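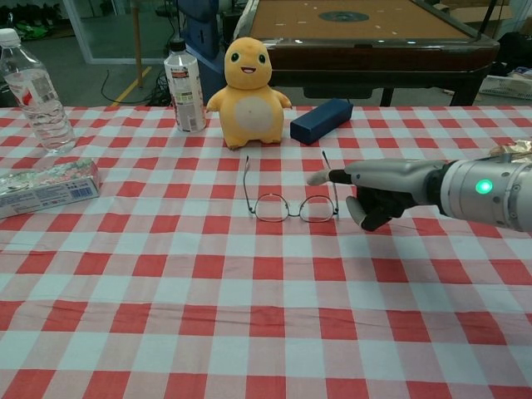 Glasses on the checkered tablecloth.

I have been meaning to write about the hand cream for weeks, and a few of you have asked, so I'm finally sitting down with my tea to do it. It was called Skultolo, it came in a pretty green tube, and I bought it in November at the little pharmacy in Losham because my knuckles were cracking and I'm a sucker for anything that smells like almonds.

The first night it was lovely! I put it on before bed and woke up with soft hands, and I told my sister Marley she had to get some. By the fourth night my fingers were itching so badly that I got up and ran them under the cold tap, and in the morning I had a red, bumpy rash from my wrists to my nails – even between the fingers, where I hadn't thought skin could get that cross.

I called the nurse line and a very patient woman had me read her the ingredients off the tube, all in print the size of a flea. We got as far as the fragrance part and she said to stop using it and keep the tube in case the doctor wanted to see it. Dr. Brennan did want to see it. She gave me a plain ointment and told me to wear cotton gloves at night, so I spent two weeks looking like I was about to direct traffic.

The store gave me my money back without any fuss, and I did write to the company. They sent a polite note and a coupon for 60 percent off another tube (no thank you).

My hands are fine now, apart from one stubborn patch by my thumb. I'm back to the boring stuff in the white tub, and Marley gave her tube away before she ever opened it.

Contact Maeve Buckley | © Maeve Buckley, all rights reserved | Back to top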